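How to watch a long film series in order without losing the thread (or your friends)

We use cookies to remember your preferences and to see which pages people read. Accept all | Manage choices

Every December I get the same message from at least one person, usually late in the evening: there's a new Firness film coming, they've seen a couple of the old ones, possibly the one with the lighthouse, and where on earth should they begin? I used to answer with a very long email. Then I answered with a slightly shorter one, and now I'm putting the whole thing on a page so that I can go to bed at a decent hour.

I'm going to use the Firness films as we go along, as they're the ones I know best – there are 11 of them now, if you count the two television specials, and I do. But the method works just as well for space operas, spy series or anything else where the story has been wandering about for years and the people who made it have changed their minds a few times along the way.

Step one: write down everything, then leave it alone for a day

Start with a plain list of every film in the order it came out. Don't be clever yet. Put the specials in, and the short that played before the third film, and anything else you half remember. Next to each one, note when the story is set, if you know. Firness is a bit of a beast here, because the fourth film goes back to the harbour master's childhood and the seventh takes place in between two scenes of the sixth (I adore it for that, but it does make a mess of your notes).

Once the list is done, go and do something else. When you come back you'll spot the one you forgot.
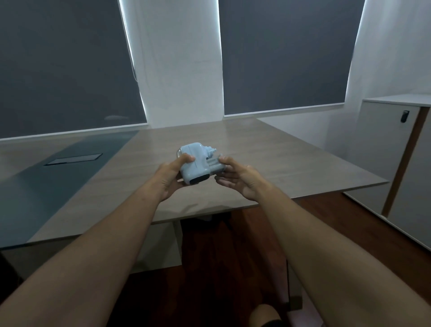 Piret Lapiņa wrote in to say that she never bothers with story dates at all, and that her family have always gone by release order, straight through, specials last. The surprises come where the writers meant them to, she said, and her youngest would have worked out who the ferryman was by the second film otherwise. She's quite right about the ferryman! If anyone in the room is new to the series, release order is the kindest choice and you can skip straight to step three.

Step two: pick a path

If everybody has seen most of the films before, you've got more freedom. Story order is lovely for a second viewing. You start with the childhood film, carry on through the Rellham years, and by the time you reach the big storm you know every face on the quay and feel rather sick about it.

There's a middle road too, which I've come to like best. Watch the first three as they came out, stop, go back for the childhood film as a sort of long memory, then pick up again at number five. It means the fourth film turns up more or less where it always did, but you're allowed to leave the specials until the story reaches them. Write your chosen path out neatly and stick it on the fridge, or you'll be having the same discussion every week.

Step three: work out how long you really need

Add up the running times. Mine came to a little under 20 hours, and I'll admit I sat down when I saw it. Two films in a day is plenty. Three sounds fine at breakfast and dreadful by half past nine at night, when somebody is asleep and somebody else is asking who Uditz is for the fourth time.

Leave a gap after the heavy ones. The eighth film wants an evening to itself and a good supper beforehand, something with potatoes.
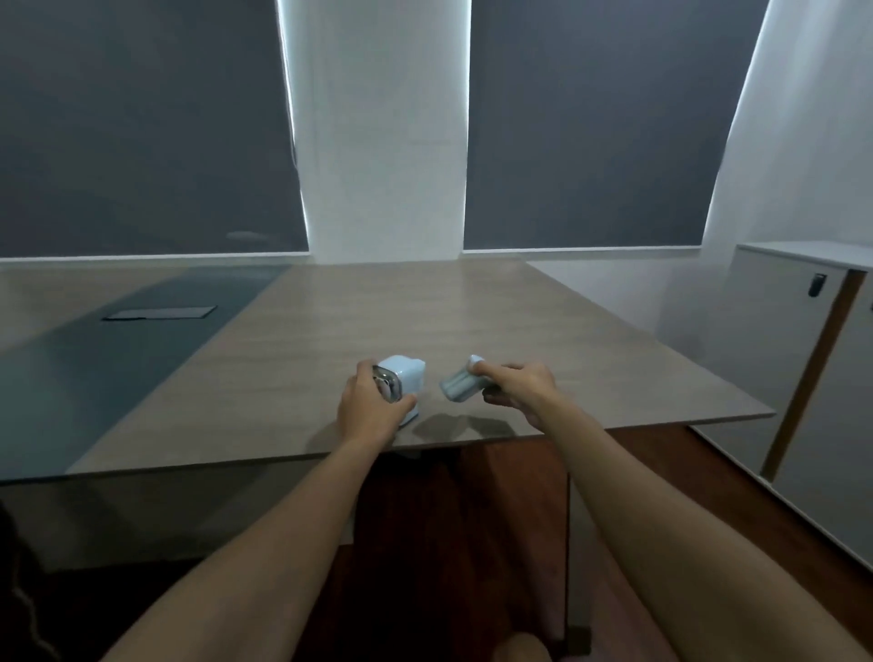

Can I put in a word for the credits, please, asked Justinas Vaher in a comment on the older version of this page, because you've left them out and half the story of Pärn is told in those little scenes at the end. He'd watched the whole series once with the credits switched off and couldn't understand why a dead man was running the chandlery in film nine.

So, with thanks to Justinas, step four: stay to the end. Turn off the setting that jumps you to the next title (most players have it on to begin with, tucked away under playback or autoplay). Every Firness film from the second onwards has something after the names, and a few have two bits, one early and one right at the very last. Put a little star on your list next to any film with a second one.

Step five: keep a note of where you stopped

Life gets in the way. You'll plan a fortnight and it'll take until the spring, and that's quite all right as long as you can find your place again. I keep a notebook by the telly and write two or three lines after each film – who's alive, who's lying, who's got the map. Before the next one I read them aloud, with voices if I've been asked nicely.

If you've got the new film booked and you've run out of time, watch the first, the sixth and the tenth and read your notes, or a friend's notes, for the others. You'll miss some of the jokes about the ferry timetable, but you'll follow the plot, and the rest will still be there when you get home.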